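About Wotholm
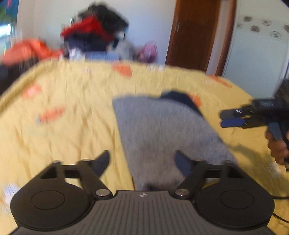 Gripper with dark blue fingertips

Wotholm is a not-for-profit lender to small firms and sole traders. We make loans to businesses that have been trading for a short time, or that need a sum too small for a bank to process at a sensible cost. We do not take deposits and we do not lend for personal use.

Legal form

Wotholm is a company limited by guarantee. It has no shareholders and pays no dividend. Any surplus is added to the loan fund at the end of the financial year, which closes in January. The members of the company elect the board, and the board appoints the chief executive.

What we lend

Three types of loan are offered.

Starter loan. For businesses trading for less than two years. Repaid monthly in equal amounts. No security is taken, but at least one director or owner signs a personal guarantee limited to the sum borrowed.

Equipment loan. For the purchase of tools, machines or vehicles. We pay the supplier on receipt of an invoice. The item is listed in the loan agreement and may not be sold before the final payment without our written consent. Second-hand items are accepted if an independent valuation is supplied.

Stock loan. For firms with a confirmed order and a gap between paying suppliers and being paid. Repaid in one or two instalments. The order must be shown to us in full, including any terms on late delivery.

Interest is fixed for the life of the loan and charged on the reducing balance. There is an arrangement fee, which is deducted from the first payment out. Early repayment carries no charge. Rates in force are set out in the loan terms sheet, available from the office.

How applications are assessed

An application is read first by a loan officer, who checks that it is complete and visits the business. The officer then prepares a cash flow statement with the applicant. We do not accept statements prepared by a paid adviser in place of this meeting, although advisers are welcome to attend.

The file then passes to the credit panel, which has 8 members and meets twice a month. An officer who has prepared a file does not vote on it. Decisions are sent in writing. Where a loan is refused, the letter states the grounds, and the applicant may apply again when these have been dealt with.

Credit records are consulted but no score is used as a cut-off. Past arrears must be declared. Failure to declare them is treated more seriously than the arrears themselves.

Lending to date

Loans made since the fund opened: 638
Loans currently being repaid: 305

Both figures include loans made under the Piventon scheme, which closed to new borrowers and is now managed as part of the general fund. Loans that have been rescheduled are counted once.

Sources of funds

The loan fund is made up of grants, long-term loans from charitable trusts and retained surplus. Running costs are met from interest and fees, with the shortfall covered by an annual grant from the Setiawan Trust. Grant money given for lending is held in a separate account and is not used for salaries or rent.

Loan records are kept on the Gikico ledger system. Borrowers receive a printed statement every quarter and may ask for one at any other time.

People

Erzsébet Szabó, Chief Executive
Herman Menon, Head of Lending
Graziella Santoro, Finance and Reporting
Hidayah Sopacua, Loan Officer, equipment and stock
Algirdas Paulauskas, Chair of the Board

Board members are unpaid. A register of their interests is kept at the office and may be inspected during opening hours.

Complaints

Complaints should be made in writing to the Chief Executive. A complaint about the Chief Executive should be addressed to the Chair. Payments remain due while a complaint is being considered, unless we agree otherwise in writing.

Page last revised 28 October 2008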